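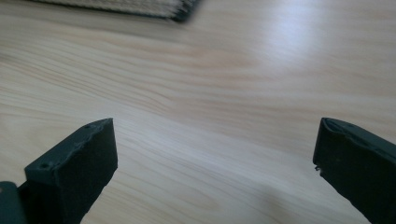 Foster Parent Meetup in Preltau Adds a Second Evening

March | By Grethe Briem

Search this site Enter keywords Go

The foster and adoptive parent meetup in Preltau is growing again, and I could not be happier to write this one up! Starting this month the group gets a second evening, set aside for families raising children with special needs, and the doors open at 6:30 p.m. in the downstairs room of the Mwaipopo Center.

If you've been to the regular evening you know how fast the time goes. Parents kept asking for a slower night, one where you can talk about sleep, school meetings and medication without rushing through it, and where a child who needs to pace or hum or hide under a coat is simply welcome. Wafula Odera, a foster dad of nine years, offered to run it, and he has already lined up two respite workers to stay with the kids next door.

"My wife and I used to sit in the car after a hard visit and wish there was one person we could call," Odera told me. "Now I've got a phone full of them. I want the new families to have that by the end of their first night."

The money side is good news too. A bake sale and a very loud trivia night brought in $2,381, enough to pay for child care through the summer and to restock the lending shelf with weighted blankets, headphones and picture schedules (the headphones go out the door as fast as they come in, so please bring them back when you're done!). Another $583 has been put aside for gas cards, mostly for families driving in from Idora and the farms past it.

There's plenty happening online as well. The group's newsletter, Clikavow, now goes out to 1,434 households, and the next issue has a long piece by a grandmother caring for three siblings on how she handles the days after a family visit. I read an early copy at my kitchen counter and had to stop twice. Do look for it.

The new evening is free and you don't need a current placement to come. Families still waiting on their license are welcome, and so are kinship caregivers. If your child has food allergies or needs a quiet spot to wait, tell Odera at the door and he'll get you settled. Supper is soup and bread, served at 7.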